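Cooling Beds for Older Dogs: Project Report
Kourosh Esfahani
August 12, 2026

1. Introduction

The goal of my project was to compare two kinds of cooling bed for older dogs. Many owners buy such a bed in summer, but the sellers give few numbers. I wanted to know how long the surface stays cooler than the room, and if the dogs really choose to lie on it.

2. Materials

I tested two beds. The first one, Drena, has a gel layer under a cotton cover. The second one, Ondska, is filled with water before use and has a foam edge for the head. Both were bought in size medium. The animal shelter in Ostermann allowed me to work with four of its dogs, all of them older than nine years. Two of them have arthritis in the hips.

3. Method

Each bed was kept in the same room for the whole test. I put a 40 cm heating pad on the surface to replace the warm body of the dog, and I wrote down the temperature every minute. In total I have 441 readings. After this, the beds were placed side by side in the shelter, and I noted which one each dog selected.
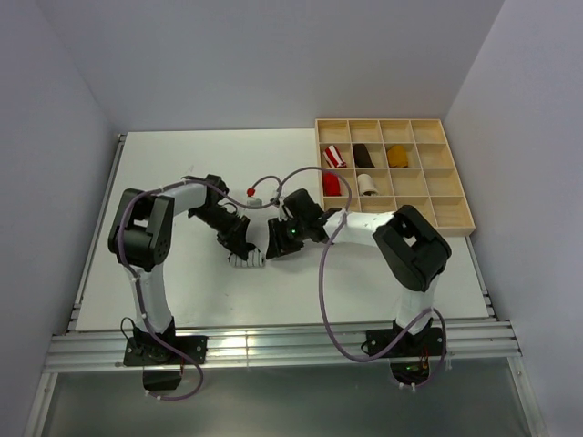

Figure 1. Two robot arms over a white tabletop, the left gripper touching a rolled striped cloth.

The covers were washed between the dogs with the detergent Protex, without softener. I changed the left and right position of the beds every day, so that a dog could not simply go to its usual corner.

4. Results

The Ondska bed stayed cool for longer, nearly twice the time of the Drena bed. However, three of the dogs preferred Drena. The fourth dog slept on the floor between them on most days. The dogs with arthritis had difficulty standing up from the water bed, as it moves under the feet.

5. Limits of the work

Four dogs are a small group, and I had no dog with three legs, although the shelter told me that such dogs are often given these beds. I also did not measure the humidity of the room. The full table of readings is in Appendix A.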